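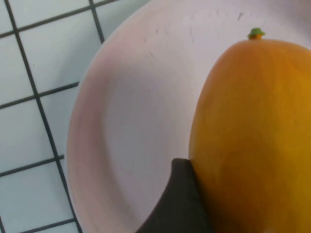 Le plan de travail carrelé est mal jugé

On remplace beaucoup de plans carrelés en ce moment, et l'argument avancé est presque toujours le joint. Il se tache, il retient les miettes, il empêche l'assiette de poser à plat. Les trois reproches sont exacts. Ils ne suffisent pas à condamner le support.

Le carreau émaillé a une surface dure et peu poreuse. On peut y poser une casserole qui sort du feu, ce que beaucoup de stratifiés supportent mal, et le jus d'un fruit mûr n'y pénètre pas. Une mangue épluchée au-dessus d'une assiette goutte forcément à côté : sur l'émail, une éponge humide règle la question, même le lendemain. Sur un chêne huilé, il faut intervenir dans l'heure.

Reste le joint. Le ciment blanc posé dans les cuisines des locations jaunit parce qu'il est blanc et parce qu'il n'a jamais été protégé. Un joint gris foncé sur carreau clair vieillit beaucoup mieux. Le quadrillage devient plus visible, certains le trouvent dur à l'oeil, mais on cesse de frotter des lignes à la brosse à dents. À l'entretien, je préfère un hydrofuge à l'eau, deux passes fines à un jour d'intervalle, à renouveler quand la goutte ne perle plus. J'ai utilisé celui de Condori, puis celui d'Allon, moins cher, sans constater de différence au bout de 21 mois.

La planéité est une affaire de pose. Un désaffleurement d'un millimètre suffit à faire basculer un verre à pied. Une assiette large, elle, porte sur plusieurs carreaux et tolère davantage. Il faut contrôler à la règle pendant que la colle est fraîche ; après, on vit avec.

On oublie aussi que l'émail du plan et celui de la vaisselle s'abîment de la même façon. Les fines traces grises qui apparaissent sur une assiette claire sont souvent du métal déposé par les couverts. Une pâte à nettoyer douce les enlève en général. L'abrasif en poudre les enlève aussi, avec le brillant, et les suivantes s'incrustent plus vite.

Pour la réparation, l'avantage est net. Un carreau fendu se dépose seul, au burin fin, en partant du centre. J'en garde 9 de réserve, de la série Hoscombe, dans le bas du placard. Une pierre reconstituée fêlée près de l'évier se change souvent sur toute la longueur.

Le devis que j'avais demandé pour tout déposer prévoyait 5 jours sans cuisine. Le flacon d'hydrofuge fait 200 ml et il n'est pas vide.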